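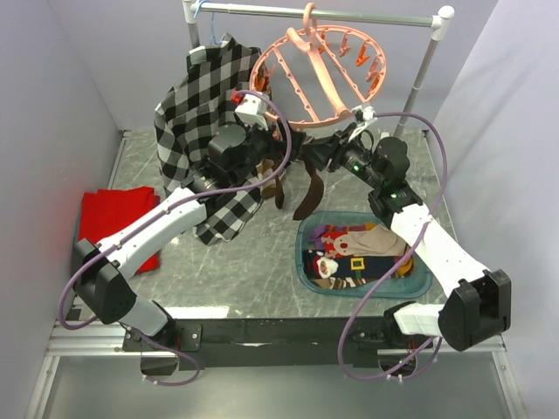
Bitstead Motorsport Help
Search the community… Go

Brake pedal goes long after a safety car period

posted by heel_n_toe_678
2024-07-16

Club single-seater, Barreto front calipers, Puron pads, fresh fluid in November and bled twice since. The pedal is firm for the first 11 laps or so of a run. If there is a slow period behind the safety car, the first hard stop afterward has long travel. One pump brings it back. No leaks, and no change in fluid level. Master cylinder or something else?

2 shares · 7 comments

pitlane_torque
Sounds like pad knock-back. Weaving to keep heat in the tires loads the hubs, the disc tilts slightly and pushes the pistons into the caliper. The next application has to take up that gap. Check disc runout with a dial gauge on the hub, then check the wheel bearings for play at 12 and 6 o'clock. A failing master cylinder usually sinks under steady pressure — yours recovers with one pump and holds, so I would leave it alone for now.

slowhands
had this, changed the fluid, went away. try that

Plandis_rear_wing
Agree with knock-back. If runout and bearings are in spec, look at the disc bobbins. Worn or seized ones stop the disc from floating. Light anti-knock-back springs behind the pistons also help, at the cost of a little drag. Until it is fixed, brush the pedal with your left foot before the restart.

We use cookies to keep you signed in. Accept | Manage settings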